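Flustholm Modding Group: minutes of the April meeting
Subject: open-world RPG patch 5, NPC schedules and save file growth

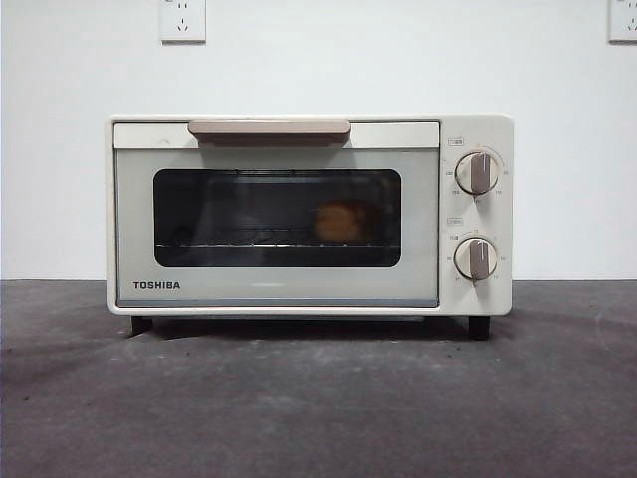 One member asked at the start whether the save file growth had been confirmed on an unmodded install, as the March minutes left this open. The chair replied that it had. A clean install with no plugins shows the same growth when the player stays in the Nesholm region for more than 20 in-game days. The member asked for this to be recorded as a fault in the base game, and it was so recorded.

1. Minutes of the previous meeting

Accepted with one correction. Under item 4, "navmesh" should read "schedule table". The error had already been copied into the wiki and has been fixed there as well.

2. Save file growth

The growth comes from trader inventories. When a trader in Nesholm restocks, the old item list is flagged for removal but stays in the save until the cell is unloaded. The town and the harbor share a cell group, so a player who moves only between the two never triggers the unload. Load times increase first. Stutter on autosave follows.

The proposed fix forces a purge of flagged lists when the player sleeps or waits. Two objections were raised. The first was that quest items placed in a trader's stock use the same flag for a short time during handover, and a purge at that moment could delete them. The second was that players who never sleep or wait would see no benefit.

On the first objection, it was agreed that the purge will skip any list containing an item with a quest tag. On the second, no change was made. Fast travel was suggested as an additional trigger, but the fast travel script runs before the trader script on slower machines and the order can't be guaranteed. This is to be looked at again after release.

Agreed: the fix goes into the test branch with the quest tag check enabled by default.

3. NPC schedules in Trukedberg

Guards in Trukedberg stop patrolling after the siege quest if the player leaves the city by the north gate before the final dialog line has finished. The guards remain in their siege positions and don't react to theft or combat. The quest stage is set correctly. The patrol package is not reassigned.

A script that reassigns the package on the next cell load was shown. It worked in all test saves except one, where two guards took the same route and blocked each other on the stairs below the keep. The cause is thought to be a duplicate route marker left over from an earlier version of the mod. The owner of that save will remove the old version, make a new save and repeat the test.

There was a short discussion on whether the script should also restore the blacksmith, who has a similar problem. It was decided to keep the two apart. The blacksmith's schedule is tied to a shop flag and needs its own check.

Agreed: the guard script is released as a separate optional file. The blacksmith is moved to the list of open issues, number 29.

4. Compatibility with the Marchand interface overhaul

The Marchand overhaul replaces the barter menu and reads trader inventories directly. With the purge active, the menu can show an item that is no longer in the list. Selecting the item closes the menu without an error message. No crash has been reported.

A refresh call after the purge solves this but adds a visible pause of almost 2 seconds on older hard drives. Members were split. Some wanted the refresh on for all users, while others wanted it only where the overhaul is detected. Detection by plugin name was considered unreliable, as several translated versions use different file names. Detection by menu ID was accepted as the better method.

Agreed: refresh only where the Marchand menu ID is present. The readme will state the load order, with our plugin below the overhaul.

5. Bug report template

Reports still arrive without a plugin list or a game version. The template will have these two fields at the top and both will be required. Reports that leave them blank will be closed after 5 days with a standard note. A request to ask for a full save file with every report was turned down on grounds of storage space. Saves will be requested case by case.

6. Other business

The wiki page on console commands contains a command that resets all faction ranks. A warning is to be added above it.

The test branch password will be changed after this meeting. Testers will receive the new one by direct message.

Carried over to the next meeting: fast travel trigger, blacksmith schedule, duplicate route marker in Trukedberg.

Meeting closed at 9:20 p.m.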